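Kusincombe Sewing Room
@kusincombesewing

Spent most of the month sorting out the spare room and the hair stuff and the scrap fabric, all of which had turned into one pile. Going to put the whole thing in a thread so I have it in one place. Long one.

Background first. The spare room is where I sew and also where guests sleep, so everything I make ends up on or under that bed. In July I had 29 scrunchies I could find and more than that I couldn't.

Most of them came out of scraps. When you cut a blouse you are left with long thin bits off the side, too narrow for a pocket, too nice to throw out. A strip 4 inches wide makes a good big scrunchie. Narrower than that and it looks like a hair tie with a coat on.

I started with the closet floor. Pulled everything out onto the rug and put back only what belonged in a closet. Shoes, the vacuum, the ironing board. That took one evening.

The rest went into bags by type. Fabric, clothes, hair things, paper, don't know. The don't know bag was the largest and I have stopped being surprised by that.

Paper was the quick one. Old patterns with the instructions missing went in the recycling. Patterns with all their pieces went in a folder. If half the pieces were there I kept the sleeve and let the rest go. Sleeves are the part I always get wrong when I draft my own.

Clothes next. I have a rule that if I haven't worn it in two winters it goes. I broke the rule for one coat.

The don't know bag had a phone charger for a phone I had in college, a bag of curtain hooks, a door handle, and the good tape measure I replaced in the spring. So now there are two good tape measures.

Fabric took the longest. I used to fold it by color. It looks nice for a week and then you need a knit and have to go through every blue thing you own. Now it is by type – wovens on the left, knits on the right, anything slippery in its own bag so it can't slide out and take the stack with it.

Anything smaller than a dinner plate is scrap. Scrap gets one basket. When the basket is full I make something or I give it away. No second basket.

Someone asked last time what I do with the very small pieces. They get cut up and used to stuff pincushions. A pincushion takes a lot more than you would think. I have filled one so far and it is as heavy as a potato.

Now the hair stuff, which was the actual reason for starting.

What I had before was a drawer. Scrunchies, headbands, clips and bobby pins all in together. A drawer is bad for this. The clips grab the elastic, the headbands spring open and stop the drawer from closing, and the pins go to the bottom and stay there.

I looked at the Skerno drawer dividers and they are fine, but they are shallow. A big scrunchie sits up over the edge and catches when you shut it. Returned them.

Vainio has a hanging organizer with clear pockets. I used that for about a year. It's good for clips. For scrunchies it is not great, you get two in a pocket and the third one pops out, and it bangs on the door every time someone goes in or out.

So I went to a plain see-through plastic box. No dividers. The soft things go in it and that's all. You can find what you want from the side without digging.

Pins and small clips are in a mint tin on the dresser. Anything with a metal edge stays away from anything with elastic in it.

Did the sorting on the bed. It's the right height if you're standing and you can spread everything out and see it. I'd do this on a bed over a floor every time. My knees agree.

One tip if you use the bed: do it in the morning. If you start after dinner you are going to be moving it all onto a chair at eleven at night so somebody can sleep, and it will be on that chair for a week. I have done this.

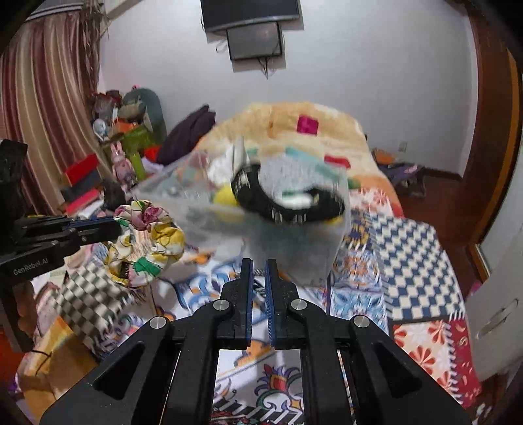

Another thing that helped was putting big ones in last. If the big ruffled ones go in first they take up the whole bottom and the flat things just ride around on top. Flat things down, puffy things over them. They squash and then come back.

Before anything went in the box I did a stretch check. Pull it, let go. If it comes back to where it started, it stays. If it hangs there, the elastic is gone and it goes to the mending pile.

The mending pile had 8 in it by the end. Changing the elastic is a short job. Open the seam where you closed it by hand, pull out the old piece, pin the new one to the fabric at one end before you feed it through. If you don't pin it you will lose the end inside and have to start over.

I cut new elastic at 8 inches for thick hair and a bit shorter for fine hair. Overlap the ends and zigzag over them a few times. A knot works but you can feel it, and it makes a lump that always ends up against your head.

For elastic I buy the Brurnard quarter inch on the big roll. I've had the same roll a long time. It has held up to washing so far and I have no complaints except that the roll is too big for any drawer I own.

Washing. Put them in a mesh bag, cold, with whatever else is going in. Dry them flat. The dryer is what kills the elastic, more than wearing them does.

Prints can go in together if they've been washed before. New cotton I do on its own the first time. I had a red one that turned a white pillowcase pink and I still have the pillowcase.

On how many to keep: I don't have a number. I kept the ones I reach for and a few that were made from something I liked. The rest are going in a bag for the school craft fair table in the fall.

Price came up in replies before so I'll say it here. I don't sell them. By the time you've pressed the strip, sewn it, turned it and closed it by hand, nobody wants to pay what that costs.

What I have left to do in this room: the shelf over the sewing table, the buttons, and the bag of zippers. The zippers are mostly from clothes that wore out around them. I cut them out and keep them, and then I buy a new one anyway in the right length.

Buttons are in a jar. I tipped them out once and counted 252 and put them back in the jar. That was an afternoon. I'm not sorting them by color and please don't suggest it.

The box is living on the low shelf by the window now, next to the iron. If it's still tidy after the craft fair I'll post about it. If not I'll post about the zippers.

Replies are open if you have a better way to store headbands. The wide padded kind, they don't stack and they don't hang. I've tried a paper towel holder and it holds four.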